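Search the archive: Go

Posted in: Grippers and end effectors / Home builds

Re: [handheld-gripper] Pads slipping on thin round stock

Thanks for the replies so far. I have moved from the bench to softer surfaces this week.

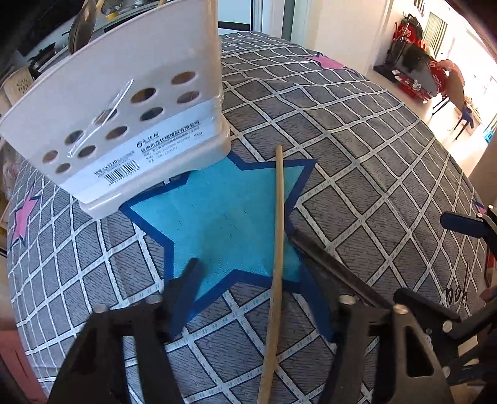 The fault is the same one I had in May. With a flat pad on each finger, a thin wooden stick rolls as the fingers close and ends up at the tips. On a hard bench I could get away with it, because the stick sat where I put it. On a duvet the fabric gives under the finger and the stick sinks a little before the pads meet.

Someone on the list wrote:

> Have you checked that the two fingers arrive together? On the Brastow
> drawings the linkage pins are a loose fit and one side always leads. If
> the left gets there first it will push the stick over before the right
> touches it. I would sort that out before cutting any new pads. Also, what
> are you using for the lever return? The spring in the Carkora kit is too
> strong for small items and you end up snatching at them.

I did check. With a feeler gauge between the pads one finger was leading by 2 mm at the point of contact. I took the pins out, put thin shims on the slack side and it now closes evenly as far as I can measure. That cured most of the rolling on the bench but not on cloth.

The return spring is the Carkora one. I have ordered a lighter one from Van Dusen but it has not come yet. For now I have backed the lever stop off by half a turn, and the last part of the squeeze is easier to control.

On logging, I have 169 grasps written down since the shims went in, all by hand in a notebook. I would like to get to 300 before I change anything else, otherwise I won't know which change did what. The Planovier script will read the sheet once I have typed it up. It falls over above 4000 rows, but I am a long way off that.

Two things I would like advice on:

1. Has anyone cut a shallow V along the pad, lengthways? I am worried it will make flat things worse, and I want one pad for kitchen tools as well as sticks.

2. What do people use to glue rubber to a printed finger? Mine lifts at the front corner after a few days of use.

I can send the finger files to anyone who wants them. They are drawn for the old pin spacing, so check yours before printing.

Regards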